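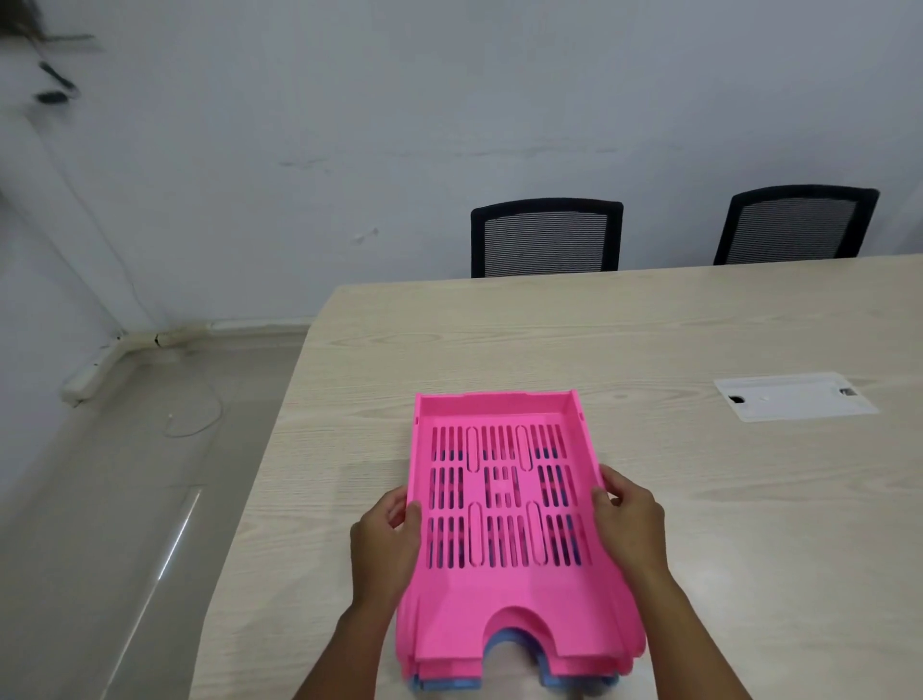 4.2 Tray stacking as a test of everyday handling

By Triin Lepik and Kári Bergmann
October

Whether a machine can do office and household chores is usually judged on tasks with one clear goal, such as moving a cup from one place to another. Stacking letter trays looks just as simple. It was included in the Flisilari task set after pilot work showed that it fails in ways that pick-and-place scores do not record.

The tray used is a molded plastic part with a slotted base, low side walls and an open front. Figure 3 shows the two-handed grasp taken as the reference: one hand on each side wall, fingers over the rim, with a pink tray above a blue tray of the same design. Two properties make the part hard for a controller. The side walls bend when squeezed, so a grip force that is safe for lifting may change the width of the tray during placement. The slots also let the lower tray show through the upper one, and depth estimates taken over the base tend to mix the two surfaces.

Figure 3. Reference grasp for the stacking task, pink tray over blue.

We ran 1000 trials with the Cadau controller and 591 with the Jatarance baseline, for a total of 1591. A trial was scored as complete when the upper tray was seated at all corners and released without shifting the lower one. The time limit was 19 seconds. Human operators working under the same rules finished well inside it.

Most failures came after a sound grasp. The upper tray was brought down with one side ahead of the other, caught on a notch, and was then pushed sideways by the second arm. Raising the force threshold reduced early release but made the sideways push worse. Adding a short pause of 4 seconds before release had no useful effect on either controller. Ramanauskas fingertips, which are softer, helped on the side walls and slipped more often on the rim.

We take these results to mean that the chore is within reach for a fixed tray and a clear table, and that it should not yet be called solved for mixed office supplies.

Filed under: Robotics > Manipulation > Household and Office Tasks

Comments (3)

Joanne Blackburn
Were both arms on one force loop or two? The sideways push sounds like two.

Kári Bergmann
Two. The shared loop is covered in Section 5.

Ojārs Laur
Would like to see the same test with paper in the lower tray.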